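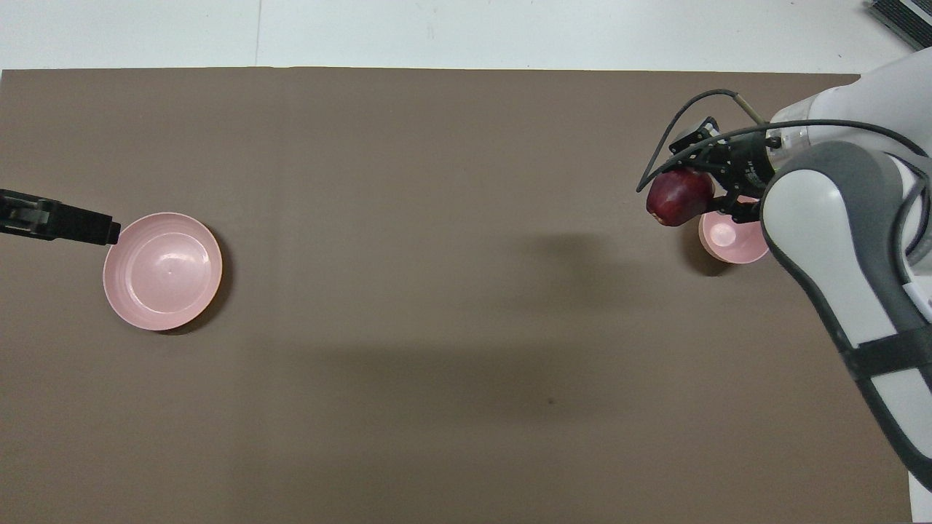 The first trailer for Nukivar landed on Wednesday and fans can't get enough of it! Director Carys James shot the mystery over 45 days in Nutcombe, and the two-minute clip is full of fog, night driving and a terrific theme by Berwyn Edwards.
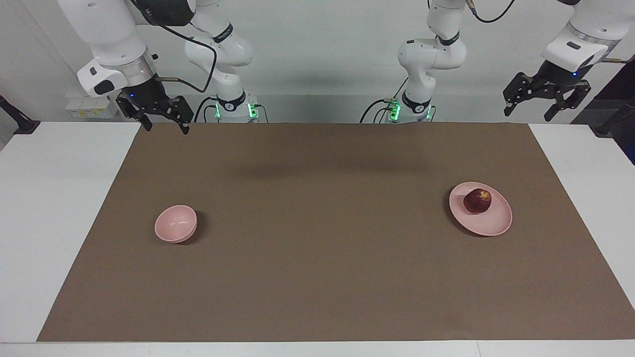 Maricel Mercado plays a ferry pilot who comes home after 12 years – her first lead role, and she looks superb in it. Branwen Ellis co-stars as her sister. The film opens in July, with a colour poster due before then.

Print | E-mail

Recent items
Myfanwy Jarman joins Tangen sequel
Merkberg wraps after 20 night shoots

Contact us | Copyright | Back to top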